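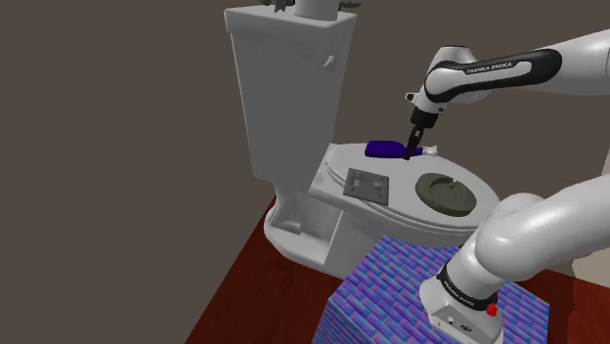
September 13, 2023

The restroom trial at Kedov is past the planning stage, so I can write down what it has changed on our side of the building. I schedule the cleaning shifts for the Bragança site. I don't program the arm and I have no say in the purchase.

The background is short. In February the company signed up for a pilot with Clavine, who write the control software. The site has 19 restrooms. Every one of them used to be cleaned by a person with a cart and a paper checklist. The pilot proposes that part of the handling work – picking up bottles, moving things off surfaces before a wipe-down, putting them back – goes to a robot arm. Scrubbing is not part of it. Neither is the floor.

All of the handling is worked out in simulation first. The arm in the model is a Franka Emika, the gripper has two fingers, and the current task is a bottle lying on its side on the toilet seat, toward the tank. The gripper comes straight down on it near the white cap. The other objects on the seat, a gray switch plate and a dark round piece like a drain cover, are there to be left alone. A run counts as failed if either of them gets moved, even when the bottle is picked up correctly.

Clavine logged 1,428 simulated runs of this task before anyone on my team was asked for an opinion. I think that was too late. When Beatriz Sequeira finally sat in on a review, she raised two points in the first session. The first was that a half-empty bottle does not behave like a full one when it is gripped near the cap, because the liquid moves to the other end. The second was that cleaners do not set a bottle on the seat if they can avoid it. They set it on the floor or hang it from the cart by the trigger. Both points went on the list. The second is harder to deal with, as it means a different reach and a different approach angle.

Beatriz has cleaned at this site longer than I have scheduled it. Her hours are now split. Mornings are the same as before. In the afternoon she reviews recorded runs and marks each one as acceptable, not acceptable, or unclear, with a comment. The job title has not changed and neither has the pay grade, and I have put in writing that I disagree with this. Labeling is skilled work. Her comments are the only part of the log that says what a restroom is like during use.

Vasco Abreu took the other half of the split and has gone the other way. He tried reviewing and asked to be taken off it after 2 weeks. He said that sitting in front of a screen deciding whether a gripper was close enough was more tiring than a full floor of restrooms. He is back on the cart full time and covers part of what Beatriz gave up. On paper the hours balance. In practice his route got longer and the supply closet did not get closer, so I moved the restock point to the second floor.

The checklist has changed too. The old one had a single line for "surfaces cleared." The software people needed that line broken into separate steps, each with a start and an end, so we wrote them out. It took most of a month. Some of the steps had never been written down anywhere, such as which hand holds the cloth while the other one moves a bottle. New hires now get the long version, and the feedback from them is good. I would keep it even if the pilot were canceled.

Open items on my list:

Who answers for a spill if the arm drops an open bottle. The contract says "the operator" and does not define the word.

Whether the Beralell dispensers stay. Their refill bottles are wider than the ones used in the model, and I have asked for the gripper's maximum opening in writing.

Review hours. They are booked under training at the moment, and that budget line closes at the end of the year. I have asked for a line of their own and am waiting for an answer.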